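Clinura Comic Catalog: Set-Up Guide
Section 4. Adding Series, Issues and Collected Editions
Last revised 18 March 2020

Before you start this section, you should have an account, at least one shelf, and a backup folder chosen (Section 3). If the Shelves panel on the left is blank, go back and create a shelf first. Clinura will let you type in a record without one, but it won't let you save it.

4.1 How records are stored

Clinura keeps three kinds of records. A series record holds the title, the publisher, the starting year and the volume number. An issue record holds one single issue and always belongs to a series. An edition record holds a book that reprints issues, such as a paperback, a hardcover or an omnibus.

An edition does not belong to a series. It is linked to the issues it contains, and those issues may come from more than one series. Many people coming from a spreadsheet enter each paperback as if it were an issue. The program accepts this, but the Missing Issues report will then be wrong.

4.2 Adding a series

1. Open the Library menu and choose New Series.
2. Type the title as it appears in the small print inside the first issue. Cover titles are often different.
3. Enter the volume number. Use 1 if there is only one volume.
4. Choose a publisher from the list. If yours isn't there, type the name and press Enter to add it.
5. Tick Limited if the series has a planned ending, and enter the number of issues. Leave the box clear for an ongoing series.
6. Click Save.

Note: The publisher list is shared by every shelf. If you add Lidau on one shelf and Lidau Comics on another, you will have two publishers. Use Tools > Merge Publishers to put them together.

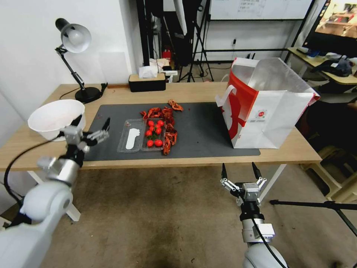

Cherry tomatoes in a clear tray, with dried red chili peppers beside it

4.3 Adding issues

You can add issues one by one or as a run. A run is quicker if you own most of a series.

1. Select the series and click Add Run.
2. Enter the first and last issue numbers.
3. In the Skip box, list any issues you don't own, with commas between them.
4. Choose a default condition. You can change it later for single copies.
5. Click Preview. Check the list before going further.
6. Click Add.

Annuals, specials and zero issues are not part of a run. Add them with Add Single and choose the right type from the drop-down list. An issue numbered 1/2 should be typed as 0.5, and Clinura will show it as 1/2 in lists and on printed labels.

Caution: Add Run does not check for issues already in the series. If you add 1 to 17 twice, you will have two copies of each. Undo works only until you close the series window.

Variant covers go under the issue they belong to. Open the issue, click the Variants tab and add a line for each cover you own. Don't give a variant its own issue number. 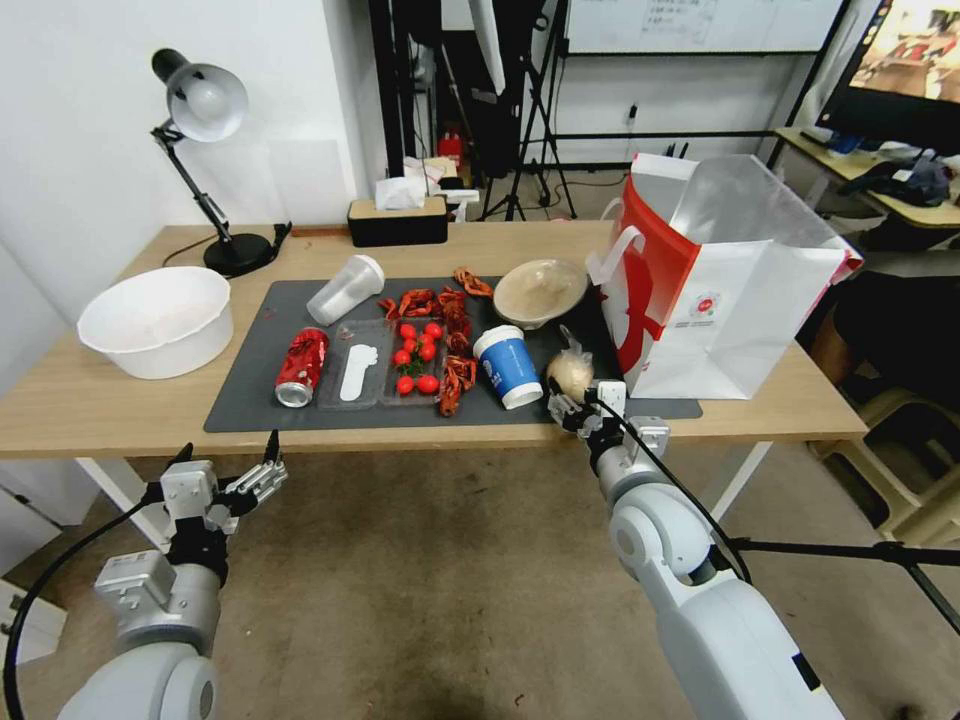 Can I move a series to a different shelf after I have added the issues?
Drag the series name onto the new shelf in the Shelves panel. All of its issues and variants move with it, and links to collected editions stay in place.

4.4 Adding a collected edition

Have the book in hand for this part. The contents are usually listed on the copyright page.

1. Choose New Edition from the Library menu.
2. Enter the ISBN if the book has one. Clinura fills in the title, format and page count when it finds a match.
3. Check the format. Matches sometimes come back as Paperback for a hardcover printing.
4. Click Contents, then Link Issues.
5. Pick the series and tick the issues reprinted in the book. Repeat for each series if the book draws on several.
6. If the book prints only part of an issue, tick Partial next to that issue and type the page count.
7. Click Save.

You can link an edition to issues you don't own. Those issues appear in gray and are marked Read Only in Collection. They don't count toward your issue total or your insurance value.

Worked entry: The first Skadent paperback reprints the whole miniseries along with a backup story from the Stojanovska Winter Special. The special has a cover date of December. Link all of the Skadent issues in the normal way, then pick the Winter Special, tick Partial and enter the page count of the backup story. In the Credits tab, add Orestis Kokkinos as writer for the main story and Irén Szűcs as artist for the backup. Credits on an edition don't copy down to the issues, so if you want to search by artist at issue level you will have to enter them there too.

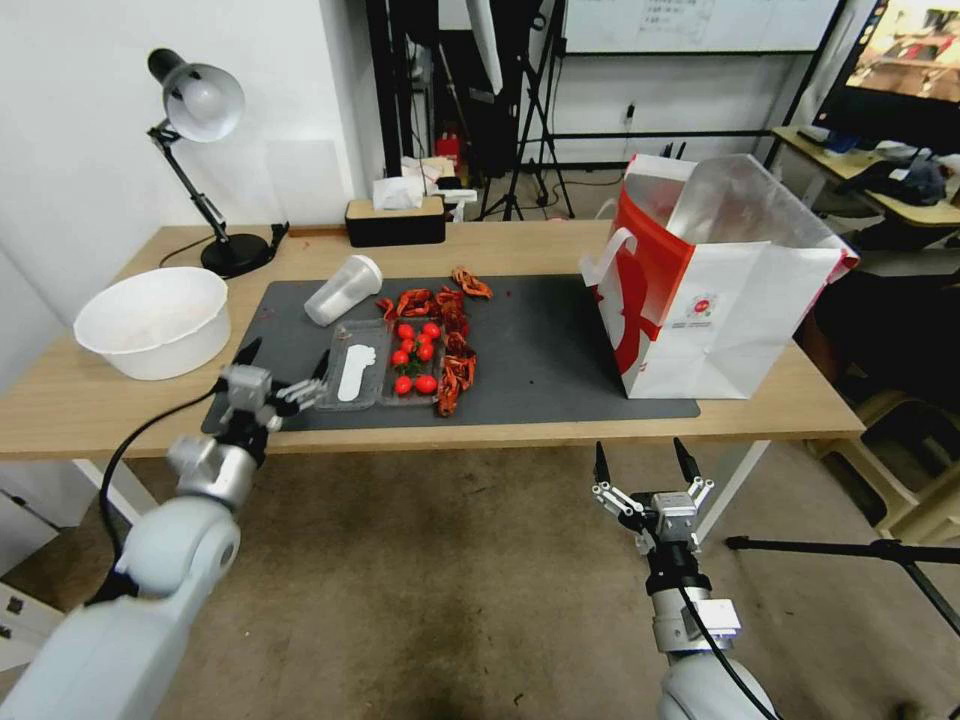
When a book is reissued with the same contents, use Duplicate Edition and change the ISBN and the printing date. The links are copied across. Check them anyway if the new printing says it has extra material, such as sketch pages or a script. Extra material goes in the Notes box, which can be searched.

4.5 Cover scans

Covers can be added to issues, variants and editions. Use JPEG or PNG files. A scan at 300 dpi is enough for printed labels, and larger files slow down the grid view on older computers.

1. Open the record and click the empty cover box.
2. Choose the file.
3. Drag the corners to crop, then click Apply.

For bulk loading, name each file with the series code, a hyphen and the issue number, put the files in one folder, and choose Tools > Load Covers. Files that can't be matched are listed at the end and left where they are.

Caution: Loading covers over existing ones replaces them without asking. Run a backup first.

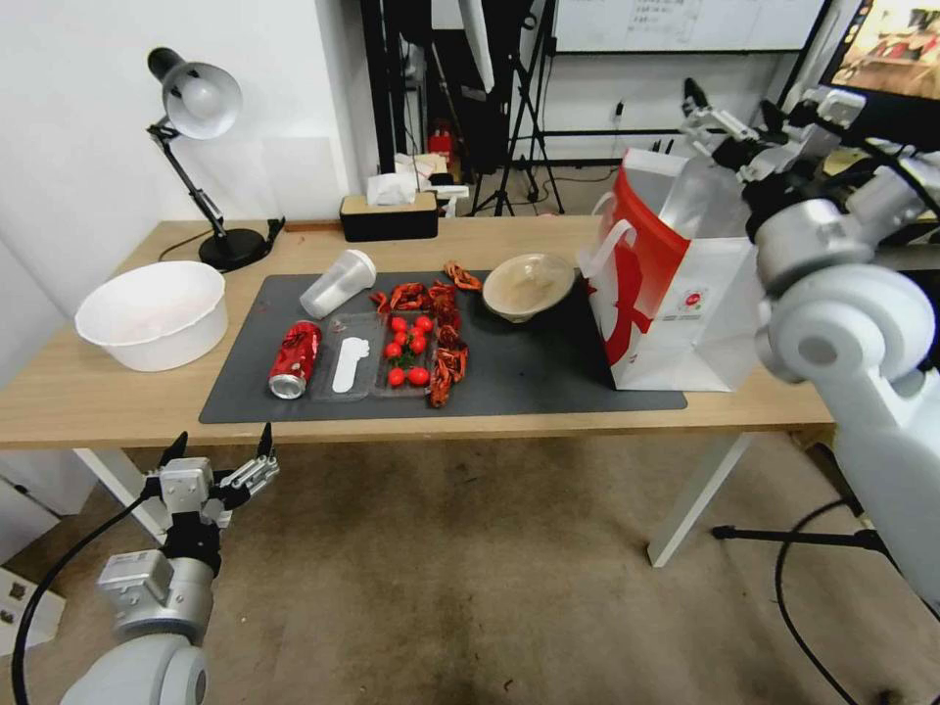
On a large library, bulk loading takes a while. Our test library has 2,686 records, and it is best to let a job of that size run overnight with the computer's sleep setting turned off. If the job stops partway, start it again from the same menu with Skip Loaded ticked.

4.6 Checking your entries

Run Reports > Unlinked Editions when you have finished a shelf. It lists every edition with no contents. Then run Reports > Missing Issues. A limited series with the wrong issue count will show up here with gaps that aren't real. Correct the count in the series record and run the report again.

Reading orders and wish lists are covered in Section 5.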